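**Alumni Visits and Guest Lectures: Frequently Asked Questions**

**Who may propose a visiting speaker?**
Any faculty member, enrolled student or registered graduate of Starnorville Institute may submit a proposal. Forms are accepted by the Alumni Relations Office until the end of January for the spring term.

**Does a speaker have to be a graduate?**
No. The Lefèvre Lecture is reserved for graduates, but all other events are open to outside guests.

**Which hall will be assigned?**
Drastitz Hall seats 300. Events expected to draw more people are moved to the Citthorpe Auditorium, which seats 1000.

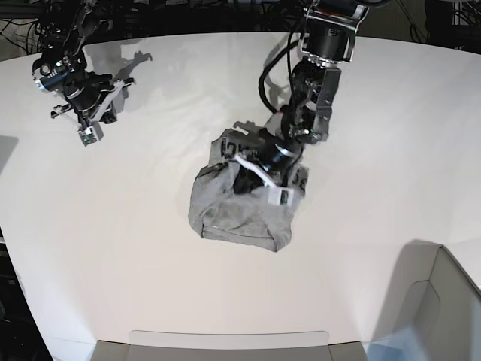
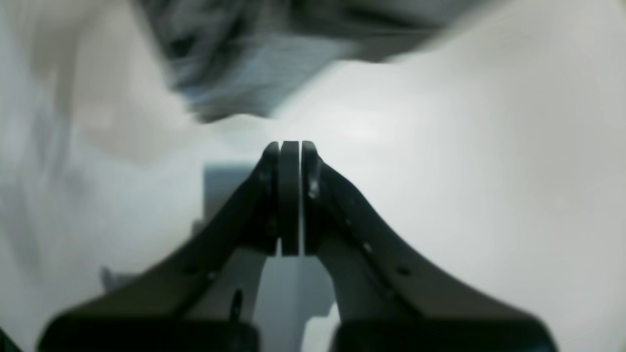

**Are tickets required?**
Tickets are free and are required for the Citthorpe Auditorium only. Each student may reserve 2. Doors close when the lecture begins, and unclaimed seats are released at that time.

**Does the Institute cover travel costs?**
Graduates invited for the Lefèvre Lecture may claim up to $2000. Receipts must be submitted with the claim form. Other guests should agree on expenses with the host department before booking.

**Will lectures be recorded?**
Recordings are made with the written consent of the speaker and are available to students through the library.

**Whom should I contact?**
Please write to Raluca Pîrvu, Alumni Relations Office. Requests for step-free seating or sign language interpretation should be sent to the same office.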